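Recording demonstrations by remote control: the box task

These steps cover recording a pick-from-box task on the two-arm bench with the Talis controllers. Read the safety sheet before you start. If you have only recorded by hand guiding so far, ask Refugio Ventura for a practice login.

Setting up

Turn on both arms and wait for the joint check to finish. Open the recorder, choose Remote, and type the task name exactly as it appears on the task list. Move both arms to the start pose and press Zero on each controller.

Put the open box within easy reach of the arm that will do the picking. Keep the other arm raised and out of the way. Run one slow practice reach with recording off. If the wrist nears its limit before the fingers are inside, move the box and try again.

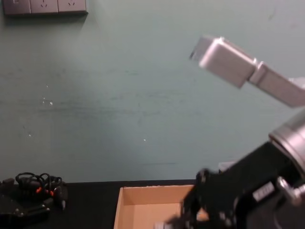 Gripper fingers reaching into the open box, with the second arm held up near the wall.

Recording

Press the left pedal to start. Come in over the rim, lower the fingers, close, and lift straight up. Move at a steady pace. Long pauses get learned along with everything else, so if you lose your place, press the right pedal to discard the take and go back to the start pose.

Don't correct a missed grasp more than once in a take. Takes with one clean retry are fine and should be tagged "retry". Change the box angle a little between takes.

Each take is limited to 2000 steps. The recorder stops by itself at that point and marks the file as too long.

Checking your takes

Play back the first three takes before recording more. Look for jumps in the gripper signal and for contact with the rim. In August we had to drop 477 takes from the Pindau set over a controller that had drifted, and a playback would have caught it on the first one.

Upload at the end of your session. Wayne Bainbridge reviews new files at 4 p.m.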